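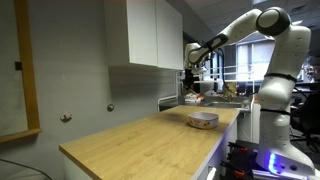 Larnitska Kitchens — Gallery

The Magsi kitchen is one of our smaller layouts, made for apartments where the counter has to do most of the work. This page covers the worktop side.

Counter and bowl
Pale wood-look laminate with a visible grain and small knots. The front edge is straight and light in tone. The small square bowl is from the Lumumeo tableware range.

Cabinet
Plain white front with a small white handle. The same front comes in 8 other colors.

Care
Wipe with a damp cloth and dry — no scouring pads. Samples of the laminate are kept at our Teleck showroom, open until 8 in the evening in February.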